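Plunholm Pottery Studio Reopens Its Kiln Room

4/2/21

Good news for anyone who has had a box of unfired bowls sitting in the hall closet since last year (guilty!). The kiln room at the Plunholm pottery studio is open again, and I went over on opening morning to see how it's going.

The short version is that it's going great. The big kiln has new heating elements and a new lid hinge, and the old one that used to trip the breaker every time somebody plugged in the coffee maker is gone for good. In its place is a smaller kiln for test pieces, and I think that's going to be the one people fight over. You can get a glaze test back in a day now! Before the shutdown I once waited three weeks for one tile, and it came out brown.

Drop-off works a little differently than it used to. You book a slot online, bring your pieces to the side door on Tavia Street, and leave them on the shelf with your name on a slip of paper. Each slot is 17 minutes long, an odd number that I asked about and got a shrug. There are 19 slots a day to start with. When I checked last night the first week was full, but there were still plenty of openings later in April, mostly in the early mornings.

Prices went up a bit. A half shelf in the big kiln is $19 now, and a full load is $250 if you want the whole thing to yourself, which mostly makes sense for people selling at the summer markets. Members still get their first half shelf of the month free. Clay is the same price as before, and the stoneware is back in stock after being sold out all winter. The porcelain isn't, so don't make a special trip for it like I did.

Classes are coming back too, just smaller. The beginner wheel class takes six people at a time, and there were 73 names on the waiting list as of this week, so if you want in, I'd get on it tonight. The handbuilding class has more room. I took that one two years ago and loved it, even though every mug I made leaned to the left and one of them wouldn't hold soup (I tried). The teacher that year had us pull handles for a whole evening before we were allowed to stick one on anything, and I still think of that every time I pick up a cup with a handle that fits my hand.

The studio shop in the old Suwannarat bakery space next door is open as well, with pieces by members on the shelves. I went in for one thing and came out with three. Mugs are what people buy most, same as ever, and if you're hoping for a matching pair you should get there early in the day. 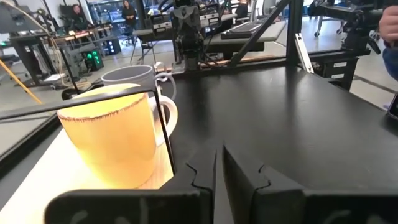 A yellow-orange mug with a brown line at the rim, and a gray one behind it.

Kiln slots and class sign-ups are both on the studio's website. The shop closes at four, and parking is free in the Predov lot across the street until the end of the month.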